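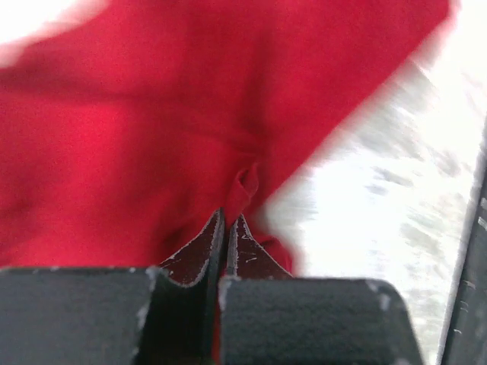
Uvis fingertip kit, reviewed after a month of laundry

The Uvis tips come as a pair, with four screws and a leaflet that spends most of its length congratulating you. I fitted mine on a Wednesday. The screws went in fine. The trouble started with the closing gap, which the leaflet tells you to set "to suit," like a hemline.

On our cell I ended up at 1,209 on the driver's position scale. At the factory value of 1,590 the tips closed politely on nothing and the arm carried that nothing across the table with great care. Fleece forgives a lot, thin cotton doesn't, so set the gap on your thinnest cloth.

Wear is cosmetic so far. Chipped edges look dreadful and pinch a fold of red cloth as well as clean ones did, after nearly 3,260 cycles. Wipe the lint out of the slot between the fingers every evening. I skipped two evenings and had to rehome the gripper both times.

Four stars. The leaflet gets one.
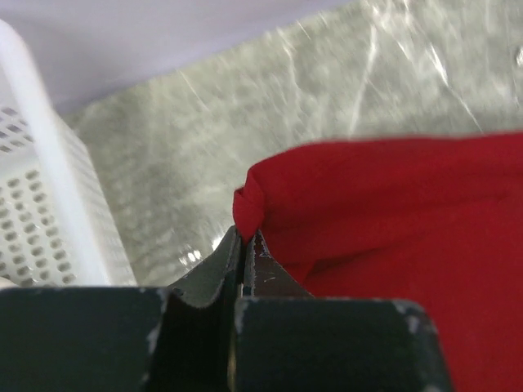
Vilmos Csizmadia: Did you rezero after tightening the screws? Mine drifted until I did, and then 1,209 was far too tight.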